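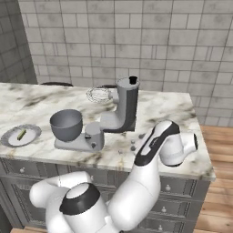
1/ Good morning from the mixer kitchen! A few of you asked what I've been up to since November, and the short answer is that I've been teaching a simulated robot arm to put a stand mixer back together, one demonstration at a time. The long answer is this thread, so get yourself a coffee.

2/ First, the setup. Everything happens in simulation. The kitchen is one we call Rarnell (all our kitchens have names, and I've stopped asking where they come from). White marble island, gray tile, wood floor. I steer the arm by hand with a controller, the software records every motion along with what the cameras see, and each good run becomes one example for the policy to learn from. We call a run an episode, so if I slip into that word, that's all it means.

3/ The job is called "mixer parts" in our task list. The mixer starts out in pieces on the counter and the arm is supposed to bring them back to where they belong. Bowl, whisk, head, little bits. It sounds like a five-minute chore, and for you or me with our own two hands I suppose it would be!

4/ What makes it hard is that every part wants to be held differently. A bowl gives you a rim, and a rim is a lovely thing to pinch. A whisk is all wires and air. The small round pieces roll if you so much as think about them too loudly. And the mixer head is big and smooth with hardly an honest edge on it anywhere, so you end up hunting for an angle like somebody trying to pick up a wet watermelon.

5/ My rule for myself is to look before I touch anything. I bring the arm up over the counter, stop, and plan the whole order in my head. When I was new I'd dive straight in, and you could see it in the recordings, all these little hesitations halfway through a reach. The policy learns hesitations just as happily as it learns the good stuff. Poul Kragh, who trained me, used to play my own pauses back to me from a learned model and oh, it was humbling. The arm would glide out, stop dead over nothing, and wait, exactly as I had.

6/ So now I do my thinking with the arm parked, and the thinking part gets trimmed off the front of the episode before it goes in. If you take one thing from this thread and you do this kind of work yourself, please take that one.

7/ A word about the layouts, as I got a nice question about those last time. A tool named Gelix shuffles the parts between episodes. Sometimes it's kind and the pieces land well apart. Other times you get a bowl sitting half on the base plate, nowhere near the spot where it should lock, with the whisk way over on the other side. I used to reset the unkind ones. Garnet Turcotte talked me out of it, very gently, by asking which layouts I thought the policy would need the most help with. Well. Yes. Fair enough, Garnet.

8/ We also leave things on the counter that have nothing to do with the task. A plate with food on it, say. You don't touch it, you just work near it and keep your elbow in. I'm fond of the plate. It makes the place feel lived in, and it has taught me better manners with the arm than any written guideline did.

9/ My target is 15 kept episodes in a session. Kept means I'd be glad for the policy to copy it from start to finish. Yesterday I recorded 15 and kept 12, and two of the ones I threw out were bowls I bumped on the way past to something else. The third was the whisk. I don't want to talk about the whisk.

10/ All right, I'll talk about the whisk. From straight above it looks so wide and easy, a great big target, and then you close the fingers and you've got hold of one loop and the rest of it swings. Come in at the narrow end instead, go slower than feels reasonable, and let the fingers close all the way before you lift. My first nice one took me most of an afternoon and I got up and walked around the house afterward.

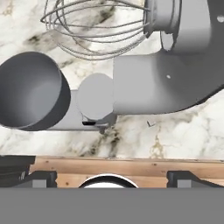 11/ Now for the top-down view, the one I lean on for close work! The wide camera is wonderful for planning, but once you're down near the parts you want to be looking past your own fingers. I keep both open side by side and my eyes go back and forth like I'm watching tennis.

12/ The thing this view is best for is lining up the bowl with the round disc on the base. From the wide camera I'll swear they're matched up, I'd put money on it, and then I glance at the top-down and I'm off by a good thumb's width. I've learned to believe the second one. The trade is that it tells you very little about height, so for lowering anything I switch back to the wide view and take it in small steps.

13/ One more habit, and it's a dull one, but it has saved me. I write a note after every episode while it's fresh. Only a few words. "Bowl good, small piece rolled, recovered." "Head, second grip better." When the folks on the training side come back and ask why the arm does some odd little shimmy before it lifts, I can usually find the batch it came from. More often than I'd like, the shimmy is mine.

14/ Recoveries, by the way, we keep. If I drop a part and pick it up cleanly, that episode stays in. It took me a while to feel okay about that, I'm a person who re-irons shirts, but a policy that has only ever seen perfect runs has no idea what to do with itself the first time something rolls away. Dropping things on purpose is not allowed, though. It looks fake, and it is.

15/ Next up for me is a kitchen called Tennant, same mixer, different counter, and I'm told the counter is narrower, so wish me luck with my elbow. If you do this work too, with real arms or simulated ones, I'd dearly love to hear how you hold a whisk. Replies are open and I read all of them, usually over lunch.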